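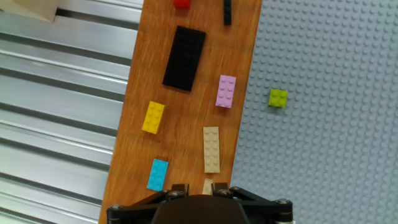 Yevhen Chornovol said he still didn't see how eight good runs out of 13 could be called a result, and asked that the word be kept out of the draft until there were more of them. Dinesh Jayawardena said the word was in the title of the talk, which had already gone out. Yevhen said the talk could be renamed.

Minutes, manipulation group, Clendutwood lab
Feb 20, 2023
Minutes taken by the chair. Start was late, the room was double booked.

1. Minutes of the January meeting
Accepted with one change. Under item 4, "the method handles clutter" should read "the method was tried on clutter." The chair had asked for this change at the time and would like it made in the shared copy too, where the old wording is still up.

2. Grusido on the brick task
Dinesh presented. Grusido is trained on the wrist camera only, with no overhead view and no depth. The claim is that a policy trained this way learns to pick a brick by color from a mixed set on the board and put it on the baseplate, and that it does so with fewer demonstrations than Koval needs. We have 319 demonstrations recorded. He trained on 200 of them. The rest were left out for "quality."

Most of the hour went on that last point. Yevhen asked who decided on quality and when. Dinesh said he did, by watching the recordings, before training. Asked if he had written down a rule, he said the rule was clear once you had watched enough of them: long pauses, a second try at the grasp, a brick pushed off the board. The chair pointed out that a second try at the grasp is exactly what we would want a policy to see. Dinesh agreed it was a fair point but thought it hurt training. He has not run it both ways.

Yevhen then asked if Koval had been trained on the same 200. It had not. Koval got all of the demonstrations, so the bad ones went to the baseline and the clean ones to our method, and then we compared them. Dinesh said this was done to give Koval more data. Several people spoke at once here and I didn't get all of it down. It was agreed that the comparison can't be used in its present form.

3. What the wrist view can and can't show
Discussion of the camera position. Low over the board, the gripper takes up the bottom of the view, and a small part between the inner fingers can sit right below a brick of much the same color. Tan on tan was the case people kept coming back to. Yevhen's worry is that the policy reads color near the fingers as "I am holding it" and moves off. Dinesh said the gripper opening is also an input, so the policy should know. Yevhen said should was doing a lot of work there.

Second worry, from the chair: black bricks. The gripper is black, the large plate is black, and we have no separate numbers for black targets. Dinesh believes they are fine. He was asked to bring the numbers.

Third, the surface beside the board. The corrugated metal throws bright streaks, and these shift when the arm shades them. It may help the policy to find the board edge, in which case we have trained a streak finder. A run with the metal covered would settle it in an afternoon. Dinesh said the metal had been there in every demonstration and covering it would be unfair to the method. The chair's view is that this is the reason to do it.

4. How success is scored
A run is now scored as good if the right brick ends up on the baseplate. It doesn't have to be pressed down or squared up with the studs. Yevhen said that placing a brick on a baseplate and leaving it crooked is dropping it somewhere large. Dinesh replied that the task was always pick and place, and assembly was never claimed. The draft says "assembly" in the abstract. To be changed.

Agreed to report two scores from now on: on the plate, and seated on the studs. Nobody present would guess at the second number.

5. Drekari
Dinesh would like to move the trials to the Drekari bench next, which has a different gripper, to show that the method carries over. Yevhen was against spending bench time on this while item 2 is open. The chair agrees. Put off, with no new slot booked. Dinesh asked that his disagreement be noted.

6. The draft
Section on data needs to say plainly how many demonstrations were recorded and how many were used. At present only the smaller number appears. The sentence "robust to varied layouts" comes out. The board was tilted a little between runs and the bricks were moved by hand, and we don't have a record of the layouts, so we can't say how varied they were.

The figure with the learning curve starts its axis well above zero. Dinesh to redraw.

Actions
Dinesh: retrain Koval and Grusido on the same 200, then both on all 319. Same seeds.
Dinesh: write down the rule for leaving out demonstrations. Yevhen to apply it to the recordings without seeing Dinesh's list, and we compare.
Dinesh: success by target color, black and tan listed on their own.
Yevhen: cover the metal, repeat the test runs, log each layout before the arm moves.
Chair: fix the January wording in the shared copy. Ask about renaming the talk.

Next meeting when the retraining is done. Dinesh thinks two weeks. Yevhen asked for that to be minuted as well.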